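Mendbridge Robotics Club – minutes, July meeting

Present: Thoa Vũ (chair), Giang Giáp, Tahira Usmani, Vy Hứa, Sunita Bellamy (taking these, sorry for the typing)
Apologies: none received
Start 4.10, room was locked till then

1. Last minutes
Agreed. One correction from Giang – the spare battery went to the Plunine team, not the other way round. Thoa to amend the copy in the folder.

2. Money
1040 in the account after the entry fee for the Gotden round. Still waiting on two subs. Tahira asked whether bus fares come out of this or out of the school's trip budget. Thoa thinks trip budget, will check with the office before anyone books anything.
Vy wants a new soldering iron. Agreed in principle, Vy to bring a price next time.

3. Gotden round
Rules finally out, 9 pages. Main points as read by Giang:
– tidy-up task, household items, soft and hard mixed
– 4 attempts per team, best one counts
– own training recordings allowed, have to be handed in with the entry form
– no changing the fingers between attempts (groans)
Long discussion on whether "household items" includes anything with liquid in. Rules don't say. Tahira to email the organisers. Thoa said assume no untill we hear.
Drivers not picked yet. Vy and Giang both want it. Put off to next meeting.

4. Wheeled base
Left motor still pulling. Giang swapped the wheels over and it made no difference so probably the driver board. Obradović board on order, no delivery date. In the meantime base stays on the shelf and please don't plug it into the bench supply, see last month's minutes re the smell.

5. Grip work
Vy reported. Hand-held grippers now being used at home as well as in the club room, with everyday stuff put out on a sheet – paper cups, small boxes, a soft toy, a towel. Cups and boxes we more or less know how to approach. Cloth is the hard bit, no fixed shape, and where you pinch it changes everything that comes after. Vy would like more towel recordings before we do any more cups.
Tahira asked if the grid sheet should be kept for all sessions. Agreed yes, same sheet, less to argue about later.
Labels: Giang wants one naming system. At the moment we have "towel", "cloth", "blue cloth" and "rag" for what may all be the same kind of thing. Agreed "towel" for towels, "cloth" for anything smaller. Sunita to write it on the board.

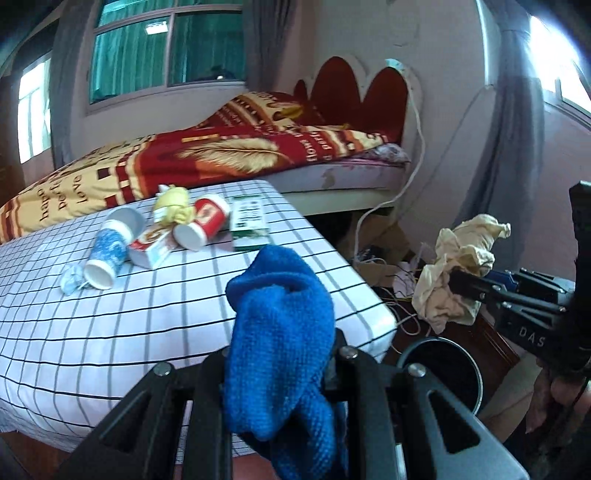 Thoa said she would still hold back on more towels, as the rules give hard and soft items the same marks and we could lose easy points on boxes if we stop practising them. Suggested 3 towel sessions, then back to a mix. Vy not keen but ok with it. Agreed.

6. Website
Page still says last year's team. Tahira has the password, will update it this week. Needs a line from each member, keep it short please.

7. AOB
– Cable box needs sorting, Giang and Vy to stay behind after next meeting
– Someone has borrowed the small hex keys, please bring back, no questions
– Thoa away for the first August meeting, Tahira to chair

Actions
Thoa – trip budget, amend minutes
Tahira – email organisers re liquids, website
Giang – chase board
Vy – soldering iron price, towel sessions
Sunita – labels on board, send these round

Closed 5.25. Next meeting same time, same room, key from the office beforehand.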